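4. Connecting the lighting desk to the interactive installation

Complete section 3 before you start. The Gundden controller must be switched off at the wall while you fit the data cable.

4.1 Wiring and addresses

1. Plug the data cable into the port marked OUT on the controller.
2. Run the cable to the first Fabbri lamp. Keep it clear of mains leads.
3. Link the remaining lamps in a chain. Do not put more than 32 on one line.
4. Fit the end plug to the last lamp.
5. Set the start address of the first lamp to 1.

Caution: Do not use microphone cable. It will often work in the workshop and then flicker on a long run.

Switch on the controller and wait 60 seconds. The lamps fade up to white and hold. If one stays dark, check its address before changing the cable.
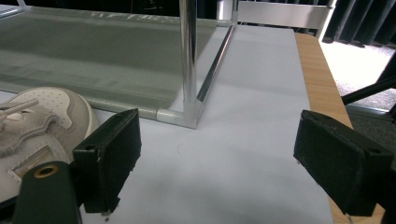
4.2 Linking the headset signal

1. Open Brunley on the show computer and choose Inputs.
2. Select the headset from the list and press Link.
3. Set Smoothing to 200. Lower values make the light follow the visitor's signal more closely, but it can look jumpy.
4. Set Channels to 2 for a single visitor.
5. Press Save to Show.

Note: Brunley forgets unsaved input settings when the computer goes to sleep.

Warning: Flashing light can trigger seizures in some people. Leave the Strobe Limit switched on whenever the public is present, and put the printed notice at the entrance.

4.3 If the light does not respond

Unlink the headset, restart Brunley and repeat 4.2 from step 2. For the Gillorow hall set-up, use the address sheet prepared by Chia-hao Yen in place of the numbers in 4.1.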